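Ticket 1645: cube won't solve, stuck at the last layer
Category: Puzzles and desk toys
Opened by: Mariama Tetteh
Opened: 1/25/20
Status: Resolved

Hi everyone! First ticket on the Trerkine puzzle board, and I'm so glad this place exists. I picked up a 3x3 as a desk toy and I am completely hooked. I solved the whole thing for the first time last week following the beginner sheet and did a lap of the kitchen with it.

Now I have a weird one. I get the first two layers, I get the cross on top, and then every piece goes where it should except one corner. It sits in the right spot but it's twisted. I've run the corner moves over and over (I got to 20 rounds before I stopped for dinner) and I end up with the same single twisted corner every time.

What I've tried so far:

Started over from a fresh scramble. Same result.
Checked the centers against the sheet. They're fine.
Slowed way down and said each move out loud. Same result, plus a funny look from across the divider.
Swapped to the Vivham sheet, which words the last step differently. Same result!

The cube turns nicely, maybe a little loose since I backed the screws off a quarter turn to make it faster. It lives on my mouse pad at work so it doesn't clack on the desk, and it's scrambled again and ready for whatever test you want me to run.

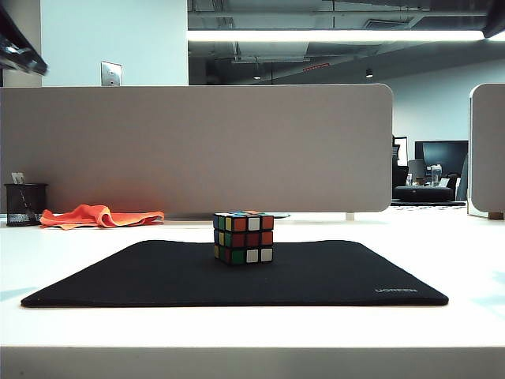 Iddrisu Mahama: Great write-up, and I think you gave the answer yourself near the end. A single twisted corner with everything else solved can't come from normal turns. If the screws are loose, a corner can spin in place when you cut a turn short, and you'd hardly feel it. Scrambling again doesn't clear it either, the twist just rides along. Solve up to the point where only that corner is wrong, hold the cube firmly, and twist the corner by hand until the colors match. Then tighten each screw back by the same quarter turn and do 14 or so solves before you change anything else.

Mariama Tetteh: WOW. I had no idea you could just twist one! I was so sure I was botching the moves. Trying it at lunch.

Mariama Tetteh: Update. Solved up to the bad corner, gave it a twist, and it went with a soft click. Whole cube done. Screws are back where they started. It's slower now but it feels much more solid, and I kind of love it.

Iddrisu Mahama: Excellent! Keep an eye on it if you start pushing for speed. Mine did the same thing in April and I blamed the Opoku lube for two weeks.

Mariama Tetteh: Ran a bunch more last night, no twisted corners at all. My best is still well over three minutes, but I'm going for 50 solves by the end of the month. Okay to close this one. I'll open a new ticket about finger tricks, I have so many questions!

Closed by: Mariama Tetteh
Fix: corner twisted by hand, screws tightened a quarter turn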